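Tips for stripping down an old desktop

I do all my dusting and part swapping with the tower flat on its side. You can see what you're reaching for, and nothing tips over! Unplug it first, obviously, then get that side panel right off and put it somewhere you won't tread on it.

I used to pile the bits in a saucer (don't). Memory and processors want their own spot, held upright if you can manage it. My old Novano case had 2 screws that fitted nowhere else, so those go in an egg cup now.

Leave the processor socket till last when refitting, and nudge the power leads out of the way before you start on the drives. 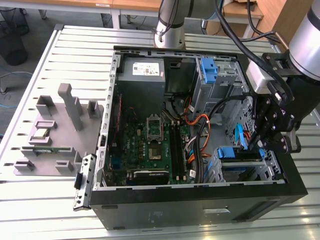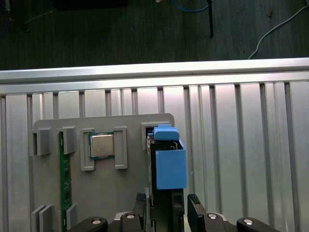
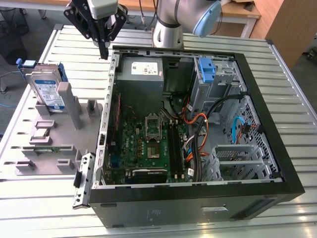 Do I need new thermal paste if I only lifted the cooler for a minute?

Wipe the old stuff off and put on a fresh pea-sized blob every time, as it never spreads properly twice.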